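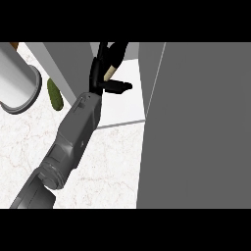
*Figure 5.1 The arm in a simulated kitchen, with a short tan cylinder between the fingers of the gripper and a cucumber on the marble worktop.*

# Chapter 5: Practising on a Pretend Worktop

By now you have a base bolted down, a set of joints that turn when you ask them to, and (if your household is anything like ours was) a fair amount of swarf in the carpet. It is very tempting at this stage to put something in front of the arm and see whether it can pick it up. Please wait one more chapter!

When Latifa Alaoui and I were building Dalia, our first full arm, in the shared workshop at Dustcombe, we went straight from wiring to grabbing. We lost two fingertips and a perfectly good mug in one December evening, and I still find bits of the mug behind the lathe. After that we sat down with a pot of tea and did what we should have done in the first place, and built the whole job on the computer.

A simulation is a drawing that obeys rules. You give each link of the arm a length and a weight, you tell each joint how far it may turn, and then you set out a few things for it to reach - a worktop, a tub, a vegetable or two. The kitchen is a friendly place to begin, as most of us have one nearby to measure. Your model needn't be pretty. Plain grey blocks will do very nicely for cupboards and panels, so long as they stand where the real ones stand, because a panel in the wrong place will teach your arm a path that ends in a thump.

In this chapter you will:

- measure your links and enter them in the model
- set safe limits for every joint
- place a worktop and some small objects within reach
- close the gripper on a cylinder and lift it 30 millimetres

Set aside a long afternoon for the measuring, and do it with the power off. Said Ezzat, who kindly tested these pages on his own build, suggests writing each length on masking tape and sticking it to the link itself, and I have done it that way ever since. We start with the base.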